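Minutes of the cell upkeep meeting, Clotutgate workshop
Thursday, June 11, 2026
Minutes taken by me again, as the rota says it's my turn until the rota is rewritten (item 4, see below)

1. Last meeting's minutes
Agreed, with one correction. I'd written that the gripper cable was replaced in April. It was re-routed in April, same cable. Sorry, I was typing too fast!

2. State of the PC assembly cell
Most of the meeting went on this one, so bear with me. The cell came back to us from the Brurnelon job with the fixture plate bolted down slightly skewed, and we've been putting it right since Monday. We all went over and stood round the table for this part (the coffee came too, against our own rules, and I'm noting that so we can tell ourselves off properly).

The arm itself is fine. It homes cleanly, the joints sound the same as ever and the brake test passed on both tries. The trouble is all between the plate and the tower. The taught points for the memory slots were saved with the tower lying in its old position, and whoever shifted it didn't save a new reference. So the arm goes very confidently to a spot that's 3 mm off, which is plenty to miss a slot. 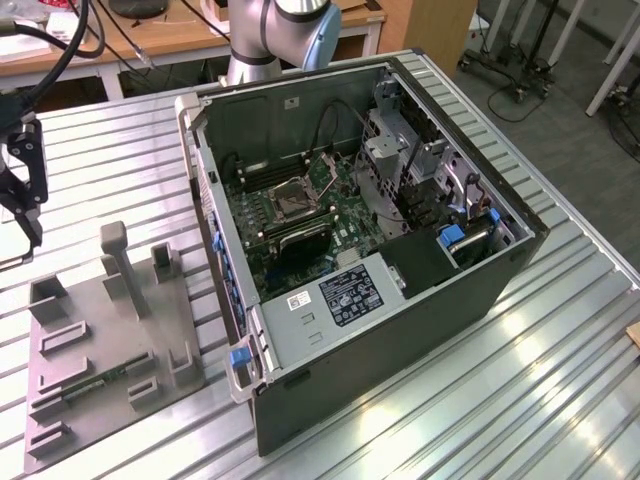

Item 2: tower on its side on the ribbed table, fixture plate to the left with one board in a lower slot.

We talked for a good while about whether to re-teach every point or just correct the reference and let the rest follow. I was all for re-teaching (I like knowing each point has been looked at by a human being), but the general feeling was that it would eat two days and we'd only be doing it again next time the tower moves. Fair enough, I gave in. We'll correct the reference, then check four points by hand at slow speed, and if any of them is out we go back to my way.

Also agreed under this item:
The CPU socket bracket stays open while we're setting up, and nothing passes over the socket at less than the safe height. Bent pins are a misery and that board has to last us.
Check the tall T-shaped pillar on the plate for wobble before each run. It's printed, it sticks up well above everything else, and it's the first thing a careless jog will hit.
Wipe out the table ribs before the plate goes back down. I found a washer under one corner of it on Tuesday, which may well be our skew explained.

3. Gripper and cable
The jaw fingers are due their clean and a check on the screws. I'll do that tomorrow before anyone switches on. The thick black cable to the gripper needs another look too, as there was some worry that it pulls when the wrist turns right round. We tried it by hand with the power off and couldn't agree! Half of us felt a tug and half didn't. Decision: run the full wrist turn at the slowest setting, watch the cable the whole way, and add slack if it goes tight at any point.

Hartono have quoted for a spare set of fingers, eight weeks' delivery. That seemed long to everybody. Ordering anyway, and asking Trurero whether they've got a set we could have on loan in the meantime.

4. Log book and rota
The log book has gaps, and I include my own in that. From now on, if you move the plate or the tower, even a nudge, you write it down with the time and your initials. I've hung a pen on a string. Please leave it on the string.

Rota to be rewritten so the same person isn't doing the weekly check and the minutes (me, it's me).

5. Any other business
The cables hanging under the front of the desk behind the arm want tying up. Everyone agreed and then everyone looked at the floor, so I've put it on Friday's job list without a name.

Request for a second hex key set, approved.

Next meeting once the reference is done and the four points are checked. I'll send word round.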